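Lendach River flooding — road closures and shelter info

Local News > Weather and Emergencies

dpomare
Starting one thread so this isn't spread over five. As of 6 p.m. the county says 800 homes on the east side of Jokthorpe have no power and the Wetis bridge is closed in both directions. The shelter is at the high school gym. Use the north entrance, the south lot has water in it. They are asking for dry clothes in adult sizes, dark colors are fine.

kartini_s
Going through what I have at the house.

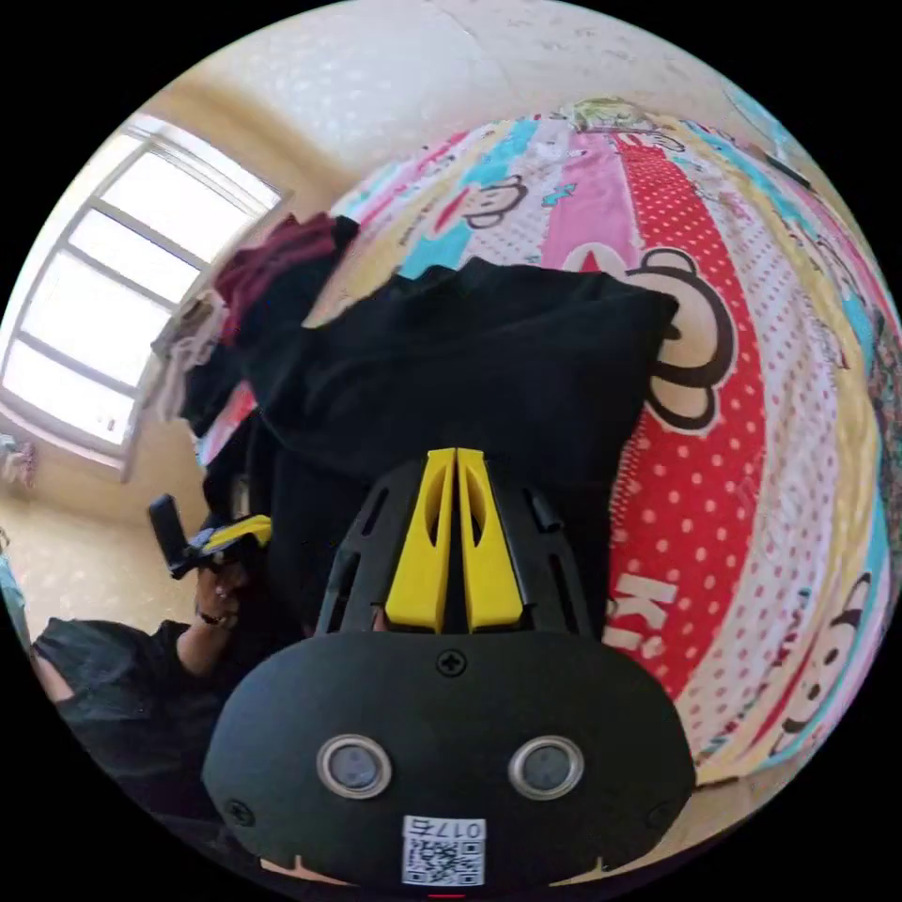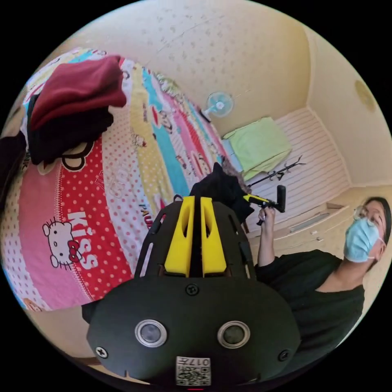
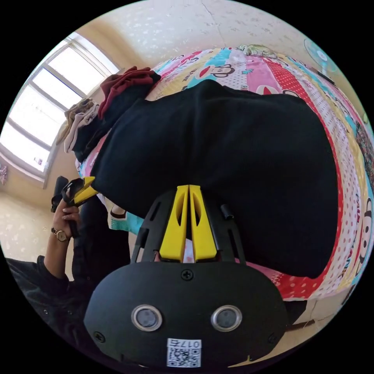
I can bring two bags over in the morning if the hill road is still open. Does anyone know if they are taking blankets?

dpomare
Yes to blankets. No to pillows, at least that was the answer at the desk this afternoon.

StavrosK
The hill road was open at 4 but there was gravel all over the second bend. I would not take a low car through it.

fatos.o
The 800 number is wrong. That was the morning count. The utility map shows the outage going all the way past Pangaribuan Street now, so it has to be closer to 1,000.

dpomare
I posted what the county posted. If you have a link, put it up and I'll edit the first post.

fatos.o
It's the outage map on the utility site. It doesn't give a total, you have to add up the areas.

StavrosK
Then it's your total and not theirs. That map also counts customers, and one customer can be a whole apartment building. I'd leave the first post alone.

nadhirah_sim
Can we talk about the bridge? They closed it at noon and people on the east side got no text alert. My mother found out from a neighbor. In the July flood two years ago we had alerts an hour ahead.

fatos.o
I got the text at 12:20.

nadhirah_sim
She is signed up and she did not get one. Neither did the people on either side of her.

kartini_s
I got mine at 2. Same carrier as my husband, who got his right away.

StavrosK
The tower by the mill was down for part of the day. That could be it. The bridge had to close either way — the water was touching the deck.

nadhirah_sim
I'm not saying they should have kept it open. I'm saying people needed to know before they drove down there with kids in the car.

dpomare
Update, 9:15 p.m. County says the river is expected to crest overnight. The shelter has 100 cots and is not full. Pets are allowed in crates only. Hill road is down to one lane with a flagger.

kartini_s
Thanks. I'll go up at 7 and post what the road looks like.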